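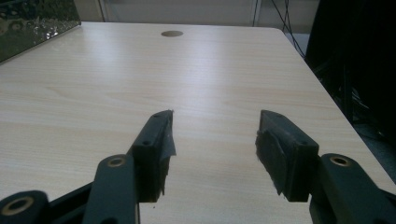
Gladys Paucar wrote:
so did they let people try it or was it look dont touch again? Last open day I went to was all glass and rope. I drove 46 miles for that one

gilch_a wrote:
They let you try it. One at a time at the table, a guy from Antoniuk stands next to you. You squeeze, jaws close, let go, they open. Lighter than I figured. My hand was sore after though.

Pads on the fingers are just foam or rubber, looks cut by hand. Edges all ragged. I liked that, could make one at home.

Clarnau open day, for anyone jumping in. Upstairs at the Ruscombe building. Doors were 2 to 6.

Gladys Paucar wrote:
ok thats better than I expected. what were people picking up

gilch_a wrote:
When I was up, a sock, a paper cup, bunch of keys. Keys were the hard one. They slide. Kid ahead of me got them first go, took me way more

ubaldo_o wrote:
I was there too, left early. Sorry but I dont see what it has to do with robots. It's a grabber. My mother has a grabber for the top shelf. I came to see arms move and what I got was people moving socks across a table

gilch_a wrote:
The arm was in the next room, did you go in??

ubaldo_o wrote:
There was a next room?

gilch_a wrote:
lol yes. Through the door by the coat rack. Arm has the same style of fingers on it. You do the task by hand, they save it, arm learns off a pile of those. They ran it at 3 and again later, the second one was the better one imo

ubaldo_o wrote:
No sign. Nobody said a word to me. My point stands about the sign at least

T. Dabbas wrote:
There was a sign. It was on the inside of the door, so fair enough.

I helped set up so I'll take that one. Also the handout said "demonstation" on the front page, I know, I've been told 8 times.

Emilian O wrote:
Did the arm run do the keys? Or only the easy stuff. I've been to a couple of these and it's always a soft toy going in a bin.

gilch_a wrote:
Cup and sock both runs. Keys second run only. It dropped them, went back, got them on the next grab. People clapped. It was slow. Like really slow, I got a coffee during

Emilian O wrote:
Slow is fine with me. Dropping and going back is the interesting part. Most of what I've seen just carries on with nothing in its fingers and puts the nothing in the bin very carefully.

ubaldo_o wrote:
46 miles for that, Gladys

Gladys Paucar wrote:
ha. no the 46 was the other one. This would be 20 minutes for me, I just had the wrong month in my head

Question about the jaws, are they printed? the black parts look printed to me. I have a printer sitting there since February doing nothing. And are those brass bushings in the links

T. Dabbas wrote:
Printed, yes, brass bushings at the joints. First set had none and the holes went oval inside a month. If you print one do not skip the bushings. Screws go in from the outer face of each finger so you can swap fingers without taking the whole linkage apart.

Gladys Paucar wrote:
what fill

T. Dabbas wrote:
Would have to ask Lelurby, he does the printing. High. Fingers solid I think.

Emilian O wrote:
Don't do them solid, waste of plastic and no stronger where it matters. More walls. The load is at the bushing, not up in the block.

T. Dabbas wrote:
We had one split right at the tip, not the joint. Somebody leaned on it. Solid since then and no more splits.

Emilian O wrote:
One split. With somebody leaning on it. I'm not changing my mind on one split.

T. Dabbas wrote:
Suit yourself, you're not the one reprinting them.

gilch_a wrote:
Do the pads wear out? Mine had a bit of a flap coming off up near the top, didn't seem to hurt anything, still held the cup

T. Dabbas wrote:
They wear. We change them when stuff starts slipping. Contact glue, press it overnight. Ragged edges don't matter, it's the middle that does the holding. If the flap gets long it snags on cloth, then I trim it.

Gladys Paucar wrote:
ok thats going on the list. kitchen sponge work?

T. Dabbas wrote:
No. Too soft, tears in a day. Ask me how I know

ubaldo_o wrote:
Is there another one of these planned or was that it. I'd go back for the arm. Would like it noted I still think the grabber table was dull

gilch_a wrote:
You didnt even line up for it!

ubaldo_o wrote:
Line was 6 people and a stroller

T. Dabbas wrote:
Another one in the spring if we can get the same room. Arm will be in the front this time, grabber table in back. Will post the time here when Ruscombe gets back to us. Parking is behind the building, not the lot across the road, they tow.

Gladys Paucar wrote:
they do tow. ask my sister

Emilian O wrote:
If it's the same weekday evening thing I can't, but if it's an afternoon I'm in. I'll bring something nasty for it to pick up. Wet tea bag maybe

T. Dabbas wrote:
Please don't bring a wet tea bag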